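Giving up the big shop
28/04/2025

I've been meaning to write this one up since we got back from Gullent, and then the washing happened, and then my sister came to stay, so it's later than I planned. Anyway -- we've stopped doing the big weekly shop!

For years I did one enormous trip to the Zondow out by the ring road. List on the back of an envelope, trolley with the bad wheel (I always get the bad wheel), and then home with enough food for a siege. By the fifth day I'd be looking at half a cabbage and a tub of something I'd bought because it was on offer, and we'd end up having toast. The week I finally sat down with the receipts I'd spent 112 pounds, and a good chunk of that went in the compost.

So in June last year I started walking into Drodport instead, most mornings, with one bag. You can only buy what you can carry back up the hill, and it turns out my arms are much stricter than my envelope ever was. I get bread, something green, and whatever is going to be tea that night. The greengrocer does a bag of bruised tomatoes for 90p if you get there before ten, and they make a far better sauce than the smart ones on the vine.

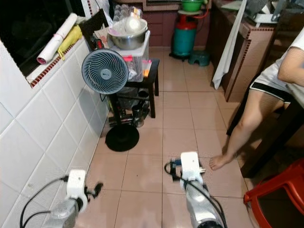

Ebony Tuhiwai wrote to me after I mentioned all this last time, and she thinks I've got it the wrong way round. Little and often is lovely, she says, if the shops are a walk away and you've got your mornings free, but she's a bus ride from anywhere and the big shop is the only thing standing between her and a takeaway every night. She also pointed out that I never add up the buns.

Fair enough, the buns. There is a bakery on the way back and I am weak. I did add them up after that, for one whole month, and I'm still spending less, though the gap is smaller than I'd been telling people (sorry, Mum).

What I've kept from the old way is the heavy stuff. Rice, tins, flour, washing powder, oil. I get those in one go every couple of months, and my neighbour Nina comes along so we can split the big sacks between us. She has the car and I have the patience for queues, so it works out well for both of us.

Next I want to have a proper go at the freezer, which is full of soup with no labels on. Last night's was meant to be leek and potato and was definitely stewed apple. We had it with custard.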